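Print this page | E-mail this page

Clearing a Table That Has Turned Into a Catch-All

Most homes have one flat surface where everything lands. In ours it is the round table near the cabinet. Parcels get opened there, snacks get eaten there, and the wrapping stays behind. These steps get it back to a bare tablecloth without leaving a second pile somewhere else. Allow 34 minutes the first time.

What you need

- one garbage bag
- one bag or tub for recycling
- a shallow tray or shoebox lid for small things
- a damp cloth

If your council takes drink containers back for a refund, add a separate bag for cans.

Step 1. Push everything to the middle

Gather the whole lot into one heap in the centre of the table. It looks worse for a minute, but you get a clear rim to work on and can walk right around it. Things spread along the edge tend to get knocked off while you sort.

Don't move anything to a chair or bench yet. Once it leaves the table it is out of the job, and you will find it there next month.

Step 2. Take off the drink containers

Pick cans and bottles off the heap first. Tip out what is left in the sink, give them a quick rinse and put them in the can bag. A can lying on its side may still have a mouthful in it, so lift it level.

Step 3. Pull out the cardboard

Flatten boxes and torn flaps as you go. Look inside each one before you fold it. Instruction sheets, spare screws and receipts get thrown out this way more than any other. Strip off plastic tape if it comes easily, and leave it if it doesn't.

Card packs with a clear plastic window need pulling apart. The card goes in recycling and the window goes wherever your local rules say.

Step 4. Deal with the wrappers

Foil snack bags and crinkly film are the bulk of most heaps and nearly all of it is garbage. Feel every bag before you drop it in. Clear bags are the ones to watch: it is easy to miss a snack packet or a few small pieces inside when the bag is crumpled.

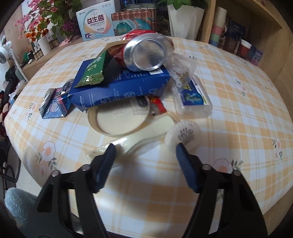 Step 5. Put the small things on the tray

Tins, rolls of tape, loose metal bits and anything still sealed go on the tray. Carry the tray around the house once and put each thing where it belongs. Packing tape lives in the drawer with the scissors. Unopened food goes back to the pantry.

Step 6. Shake the cloth and wipe down

Take the tablecloth outside and shake it. Wipe the table underneath, let it dry, then put the cloth back on. Check the cabinet behind as well, as boxes like to migrate there.

Keeping it clear

Open parcels beside the recycling tub. We do a 2 minute pass at 9 each night and the full job has not been needed since January.

Thanks to Jurgita Rätsep for the tray idea.

Last updated: June

Print this page | E-mail this page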